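How to take apart an old desktop tower and keep the useful parts

This guide is for a desktop computer that does not work as a whole anymore, but has good parts inside. I wrote it for people who come to us at Stinside on Monday evenings, and also for those who want to do the same work at home. You don't need special knowledge. You need a free table, good light and some patience.

Please read all the steps one time before you start. 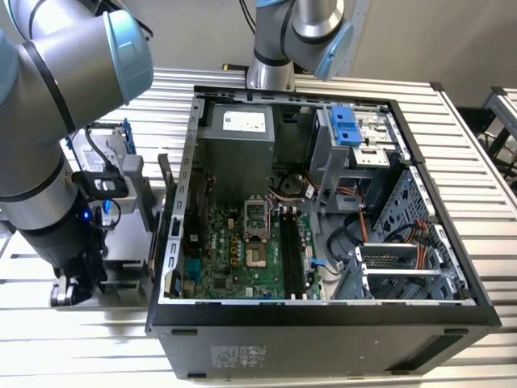
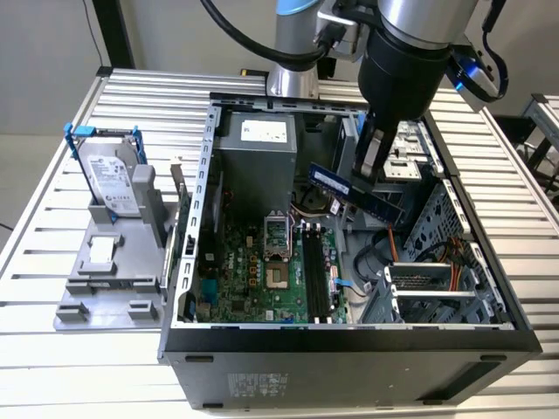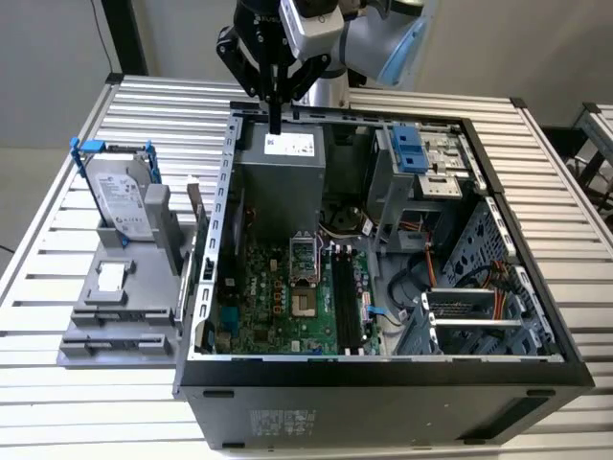
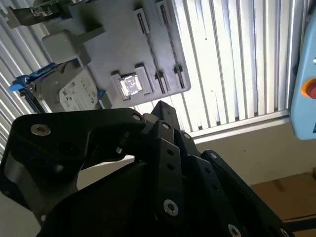
The tower on its side on the bench with the panel removed (first three pictures), and a 3.5-inch hard drive under its gray plastic plate (last picture).

What you need

A Phillips screwdriver, size 2. A smaller one, size 1, is good to have for the brackets.
An anti-static wrist strap. If you don't have it, touch bare metal of the case often.
Small boxes or cups for screws.
Anti-static bags for memory and drives. I buy the ones from Tanoli, but any brand is good.
A soft pencil and masking tape for labels.

Step 1. Disconnect everything

Shut down the computer and pull out the power cord from the wall. Then press the power button and hold it for 14 seconds. This lets out the electricity that stays in the board. After this, remove the monitor cable, the keyboard, the network cable and all other things from the back.

Step 2. Lay the tower down and open it

Put the tower on its side so that the panel you will remove looks up. On many office machines there is a latch or a thumb screw at the back. Slide the panel a little to the rear and lift. If it does not move, don't use force — look first for a lock ring or a second screw.

I leave the tower lying like this until the end of the work. You can see the whole motherboard, the power supply and the drive cage at once, and small screws don't fall to the bottom where you can't find them.

Step 3. Make notes about the cables

Before you unplug a cable, put a piece of tape on it and write where it goes. It feels slow, but it is worth the time if you want to put the machine together again. For SATA cables, write the number of the port. For the small wires of the front panel, make a drawing.

Pull by the plug, never by the wires. The large power plug of the motherboard has a clip on the side, and you must press it the whole time while you pull.

Step 4. Take out the hard drive

In many cases the drive sits in a plastic caddy, and you don't need a screwdriver for it. Look for colored plastic, very often blue. Colored parts are usually the ones that you are supposed to touch.

1. Unplug the data cable and the power cable from the drive.
2. Press the tabs of the caddy together, or turn the latch, depending on the model.
3. Pull the caddy straight out of the cage.
4. Bend the sides of the caddy gently and let the drive come free.

Write the capacity on the bag together with the date. Keep the caddy also! Without it the next drive will not stay in its place, and a used one is hard to find. My colleague Sándor Sipos has a shelf of them, sorted by model, and he will give you one if you ask nicely.

Step 5. Take out the memory

The memory modules stand in long slots near the processor. Push the latches at the ends of the slot outward. On some boards only one end has a latch that moves. The module will come up a little, then hold it by the two short edges and lift it straight.

Don't touch the gold contacts. Put every module in its own bag. If you will return it to the slot later, find the notch in the contacts and compare it with the slot. It fits in one direction only. Press on both ends until the latches close.

Step 6. The processor (only if you need it)

First remove the cooler, and loosen its screws crosswise, a few turns each. Then release the small lever beside the socket and open the metal frame. Lift the processor straight up with two fingers. If the socket has pins inside, keep away from them — one bent pin can make the board useless. Cover the open socket with a plastic cap if you have one.

Step 7. Sort and store

Memory and drives go to the test shelf. Cables and caddies go in the gray bins. The power supply must stay closed, always. Inside are capacitors which can hurt you also after the cord is out.

We write every part into the list with its number. Last March we reached number 489, and 294 of these were memory modules. Tehsay is not in the list column by mistake, the right spelling is Tsehay Worku, and you send new entries to her.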